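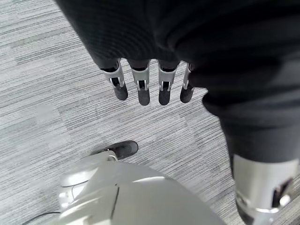 Overgaard carpet, grey striated pattern, with charcoal knit fabric.

Overgaard Striated Floor Carpet

Product code: 2249
Supplied by: Pirnard Commercial Interiors

Overgaard is a patterned grey carpet intended for offices, teaching spaces, meeting rooms and shared work areas. Fine lines of light grey, mid-grey and near-white run across the surface, with broader bands of lighter and darker tone between them. The colouring is neutral and may be specified alongside dark upholstery, painted joinery or metal furniture.

Installation
The direction of the pattern should be confirmed on the floor plan before an order is placed. Carpet from different production batches is not to be combined within one room. Subfloors must be clean, level and dry. Rooms are to be cleared of furniture before the installer arrives, and doors may require trimming at the client's expense.

Care
Vacuum in the direction of the lines. Spills should be blotted with a plain white cloth and treated with the cleaner listed on the care sheet. Castors on chairs and mobile equipment should be of the soft-tread type.

Ordering
Minimum order: 100 square metres
Stock held at the Skurnov warehouse: 2,118 square metres
Sample requests are limited to two per project. Colour may vary slightly between the sample and the delivered goods. Orders for the August delivery must be accompanied by a signed floor plan.

Enquiries
Specification and samples: Zanele Makhubela
Installation and aftercare: Hyun-seo Nam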